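The Plate Problem

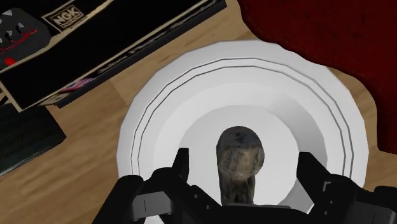 A simulated plate, a simulated gripper, and whatever that is between the fingers.

I work in the kitchen at Stoddale, on the dish side, where I have spent eight years taking things off plates so the plates can go in the machine. Last January management told us this was going to be automated. They told us in the staff room, with pastries, so we knew it was serious.

The system is called Jernata. It will stand at the return belt, pick the leftovers and stray objects off each plate, and pass the plate along. Before it gets anywhere near our belt it has to practice on a computer, on plates that don't exist, and this is where my job took a strange turn. They needed people who knew what comes back on a plate. I put my hand up, mostly because the office has chairs.

So now I spend my mornings in dish, and after lunch I sit next to Zlatko Obradović and watch pretend crockery. Zlatko is the integration man from the supplier. He is patient and he eats at his desk, and his plates come back cleaner than anybody's.

The one at the top of this post took up most of an afternoon. I said mushroom. Zlatko said it didn't matter what it was, it was a shape with a narrow end and a wide end. I said it matters a great deal if you're the one deciding which bin it goes in. He wrote that down. I have worked in kitchens a long time and I can count on one hand the times someone wrote down something I said — and that includes my food allergy.

The plate, I will admit, is a nice plate. Two thin gray lines around the rim, very hotel. If you look at the edge you'll see it's made of little straight bits, which Zlatko says saves the computer some work. I told him our real ones get that way too after enough trips through the Matoušek, which is our dishwasher and is older than two of the line cooks. He did not write that down.

There's also a black box with NGK on it lying next to the plate. I have no complaint. I've had car keys, a hearing aid and half a birthday candle come down the belt, so the clutter is the most realistic part of the whole business.

What changes for us, then. There were 45 of us across the kitchens when this started and the official line is that there will be 45 of us afterward. So far that's holding. What's moving is who does what. The belt job will go from four people to two, and the other two are meant to become "exception handlers," meaning you get called over when the robot is stumped. I did ask whether exception handlers get exception pay. It's been noted as a question.

My friends on the late shift are less amused than I am, and I don't blame them. The belt is dull and wet, but you can talk at it. I learned most of what I know about marriage, mortgages and carburetors over that belt. Put two people at opposite ends of a machine in a safety cage and I'm not sure the talk carries.

The sister site at Plakevside gets theirs first, and a few of us are going over to have a look. Zlatko's practice log is up to 2,786 plates. I used to do that many before the weekend and there wasn't a log. He wants another 50 from me by the end of the month, odd ones especially, so I've started a list on the back of a delivery note. Teabag stuck to the underside is first. Then a fork standing up in cold mashed potato.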